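Automation and Work, handout for unit 3
Prepared by Ravindra Malhotra

Please read before the seminar. Our case is the returns room of Valberg, where bags are opened, checked and closed again. Until March this was only hand work.

1. What the robot takes over
The two grippers handle soft bags with straps and zippers. Soft goods are difficult, as they change shape with every touch.
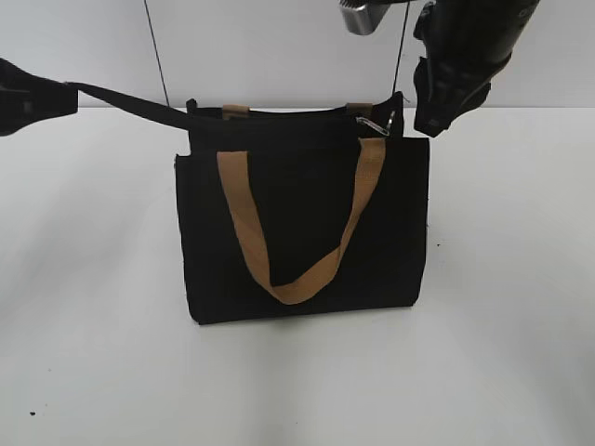
The workers kept the judging of stains and smell. Jörg Hollmann, shift leader, told us that his people lift less now, but they must wait more, and the waiting makes them tired in another way.

2. What changes for the people
- Two of them learned to restart the cell.
- Pay is still counted per bag, 1255 in the last month of hand work. The workers find this unfair when the robot stops.
- Dark, crumpled fabric on the table needs more attention from the operator.

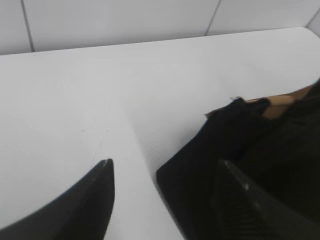
3. For discussion
Who should decide the speed of the cell? Write half a page.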